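Pundside Notes > Robotics > Data Collection

Search this site Enter keywords Go

Gathering Demonstrations on the Kitchen Table

In October the Ramance project began recording demonstrations for a learned manipulation policy. The present entry sets out how the work is organized, for the benefit of colleagues at Grerkudura who will be receiving the files.

Each demonstration pairs a written instruction with the camera views and joint positions logged while an operator guides the arm. The station is a white table with cookware, toy food and a toaster oven within reach. 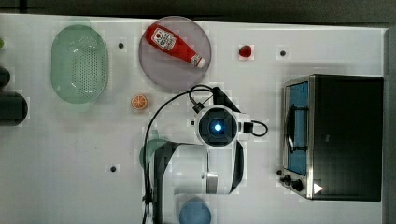

Choice of objects

The set was selected for differences in size and shape. A ketchup bottle lying on a plate asks for a different approach than an orange slice lying flat, and the fingers must come very close to the table for the smaller food pieces. Larger items remain useful even when the instruction does not mention them, as the policy must learn to work past them.
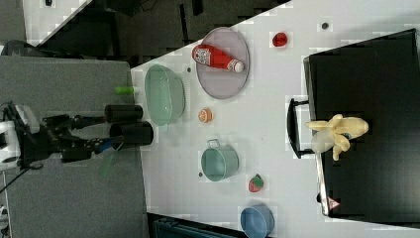
Operators are asked to move at an even pace and to avoid correcting a grasp more than once. Where a second correction is needed, the attempt is kept but tagged as a failure. The Nzioka team has argued for discarding such attempts. I would prefer to retain them, and for the present both views are served by storing them in a separate folder.

Layouts are changed after every 5 recordings. An earlier batch in which the objects hardly moved produced a policy that reached for remembered positions — a costly lesson, and one that I do not wish to repeat.
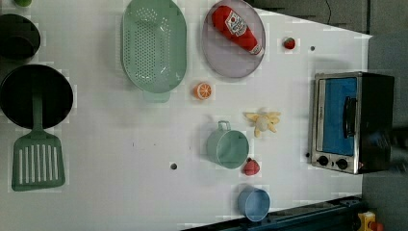
The overhead view is reviewed first, as it shows the layout most plainly. The wrist view is then checked for blur and for moments when a finger hides the target. Sessions are limited to 30 minutes, after which the operator rests and the logs are copied.
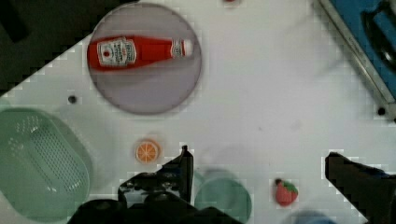

At the time of writing, 308 demonstrations have passed review. The written instructions still require attention: several operators use "bowl" and "cup" for the same object, and the wording will be made uniform before the next transfer to Grerkudura. Recording resumes once that is complete.

Print this page
E-mail this page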